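What a dropped bottle taught the crew at Fidulham

March 5, 2021

24 shares | 3 comments

Aqeel Ghumman was eating lunch at his desk when the arm let go of a full bottle of floor cleaner in November. He heard it hit the carpet from the next room.

"It wasn't loud," he said. "I figured someone had knocked over a chair. Then I saw the log and the gripper had opened by itself at full reach."

Ghumman runs testing at Fidulham, a small shop that teaches robot arms to pick up household items and put them somewhere else. The bottle split at the neck and soaked a patch of carpet that had to be pulled up. No one was hurt. The technician on shift had stepped back to the keyboard a moment earlier.

"If she's still standing there, it lands on her foot, or she gets cleaner in her eyes," Ghumman said. "I didn't sleep great that week."

The first guess was the grip software, and the team spent most of a week on it. They changed the closing force and slowed the arm down. The gripper opened again on the second day, this time with a plastic cup in it. 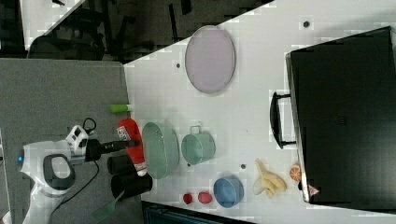 So what was causing the gripper to open?

A worn connector on the cable to the wrist. When the arm stretched out and turned, the cable pulled tight, the connector lost contact for an instant, and the gripper restarted. On a restart, the gripper opened. It had been set up that way at the factory, and Ghumman's team had never changed it.

"The restart took 600 milliseconds," he said. "By the time anybody looked at the screen, everything said normal. We had two drops we knew about, and when I went back through the logs I found 3 more restarts with nothing in the gripper. Those didn't get written up."

He blames himself for the logs. The restarts were recorded as notices, the same level as a routine status message, and the daily summary left notices out.

The cable came from Grondberg, and Ghumman said he has no complaint with it. The team had routed it too short when they moved the arm to a different table. The new one has a longer loop and a clamp near the wrist, and it gets checked after every 30 hours of running. It is replaced at 60 whether it looks bad or not.

The gripper now holds its position on a restart. That setting brought its own argument. Virk, the outside firm that reviews safety for the shop, did not like the idea of a gripper that stays shut on somebody's finger when the power blinks.

"They were right to bring it up," Ghumman said. "So there's a manual release now, and everyone has to show they can find it without looking. I failed the first time."

Bottles used in testing are emptied and rinsed before they go on the table. A strip of tape on the floor shows how far the arm reaches, and the arm does not run with anyone inside it.

Ghumman said he still gets asked whether the shop should have caught it sooner.

"Sure. The first restart was nine days before the bottle. It was sitting right there in the log."

Comments (3)

motport_dave
We had the same thing at Motport with a different arm. Ours was the connector at the base. Took us a month.

LindaK
How do you replace the cable at a set number of hours if the arm gets shut off between jobs? Is there a meter on it?

R. Tull
Notices need to be in the daily summary. We learned that one too.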